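Workshop notebook – hand scrub trials, base and oil
January, started 8:30 a.m.

Picking up from the last batch. The sugar scrub we use before the hand and arm massage is still separating in the jar. After two days on the shelf there is a layer of oil on top and a hard cake of sugar underneath, and whoever opens it has to dig with the spatula in front of the client. I want a scrub that can sit for a week and still scoop clean.

Batch A is the old recipe, kept as the control. Fine white sugar, sunflower oil, a little vitamin E. 300 g sugar to 100 g oil, stirred by hand, filled into the Rolland jars with the wide neck.

Batch B has the same sugar and the same oil, with 10 g of emulsifying wax melted into the oil first. Let it cool until it went cloudy, then folded the sugar in. Much thicker. It looks like frosting.

Batch C is the same as B but with fine sea salt in place of half the sugar. Monique asked for this one for the foot scrub. I don't think we can use it on hands straight after cuticle work. Any small nick will sting.

Tested all three on my own left hand, one after another with a wash between. A is slippery and falls off into the basin. B stays where you put it and rinses a bit milky. C feels sharper and leaves the skin pinker.

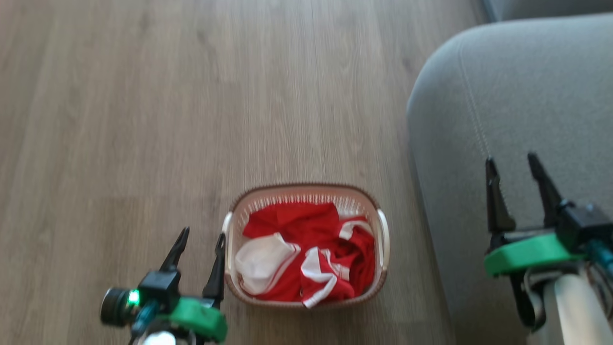

Shagufta Kiani wrote on the sheet next to batch B: "Rinses fine with warm water, leaves a film with cool. I had to wipe the nail plates twice with remover before base coat would take. If we go with this one, the plate wipe has to be on the card as its own step."

Agreed, and added to the draft card. The film is the wax. Next time I'll drop it to half and see if it still holds the oil.

Oil on the nail plate is probably also behind the chips people have been coming back with. We had the order as shape, cuticles, scrub, massage, enamel, with one quick wipe before base. On the old scrub that mostly worked. With massage oil on top of scrub oil it doesn't. I tried two thumbs, same polish (Ikel, the dark plum), one wiped once and one scrubbed with a nail brush and soap, then wiped. Will look at both at the end of the week.
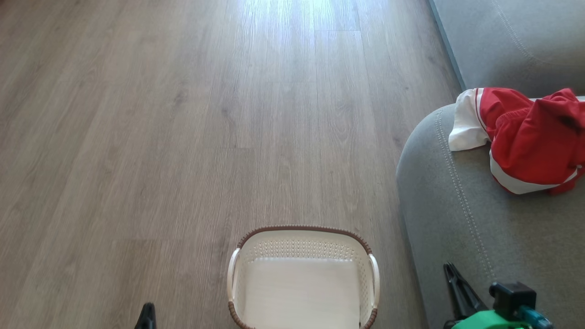 The other thing with the thumbs is the free edge. I capped the tip on both, so if one chips and the other doesn't it should come down to the prep. I also left the cuticle oil off until the top coat was dry to the touch. Last time I put it on too early and got a dull patch along the side wall.

11:15. Files. Went through the drawer and threw out everything with a bald patch. The Flanley boards are holding up better than the Zarness ones, but they are stiffer, and on thin nails I can feel them grab. For natural nails I'd keep the Zarness for finishing and use the Flanley only for taking length down. One direction, side to center, no sawing. I know we all know this. I caught myself sawing twice this morning while thinking about the scrub.

Foot files – hard skin removal goes before the foot scrub, on skin that has soaked and been patted dry. We had two cards saying two different things.

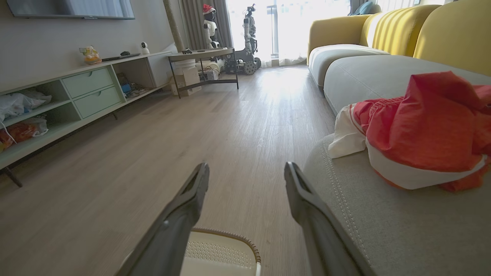 Rewrote the foot card so it goes soak, pat dry, file heel and ball, rinse, scrub, rinse, dry between toes, then shape and cuticles. Old version goes in the back of the binder with a line through it.

Second round of scrub after lunch, batch D. 300 g sugar, 100 g oil, 5 g wax. Softer than B, still scoops. Left one jar on the windowsill and one in the cupboard to see what warmth does to it. No scent in either. I'd like to settle the texture before anybody starts on lavender or orange.

Asked for opinions at the 3 p.m. break, with a dab of D on everyone's hand.

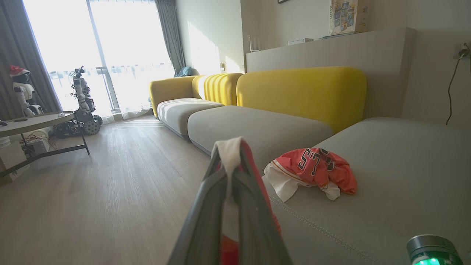
Mitsuko Kaneko thought D was the best of the lot for hands but too soft for heels, and she would rather have the grain one size coarser for feet than bring salt into it. She also wanted the jars filled less, so the spatula doesn't push oil over the rim.

Munther agreed on the grain. Faustino liked A best and says clients expect to feel the oil. Noted, but A is the one that cakes.

To do
Batch E for feet, coarser sugar, wax at 10 g as in B
Check both D jars tomorrow morning before the heating comes on
Order more 2000 grit buffers, down to the last strip
Look at the thumbs
Ask Monique if she still wants the salt version once she has tried E

Basin and spatulas washed, wax pan soaking. Stopped at 4:45.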